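Search this site Go

Why I'm breaking up with my junk drawer

I have 49 batteries in my kitchen and I'd trust 7 of them. That was what started it, me standing there in the dark with a dead flashlight and a drawer that wouldn't close! 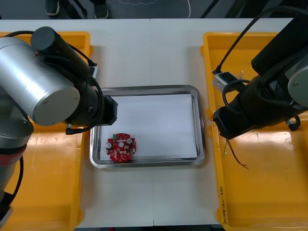

My grandmother kept everything in cookie tins, and you never knew if you'd get buttons or shortbread. I've gone the other way – open bins, no lids, so I can't lie to myself. Yellow plastic ones, like the two on that white table, would cheer my kitchen right up. Rubber bands get one. Keys to houses I've left get another (I know, I know).

The hard part is the maybes. I give them until June and then they go.
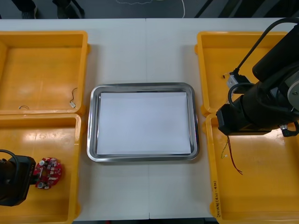
Four yellow bins, with a steel tray in between.

Filed under: Home, Small Messes

Comments

Isla Mowat: Mine has 300 twist ties. Help.

Eetu Lahtinen: Keep the keys!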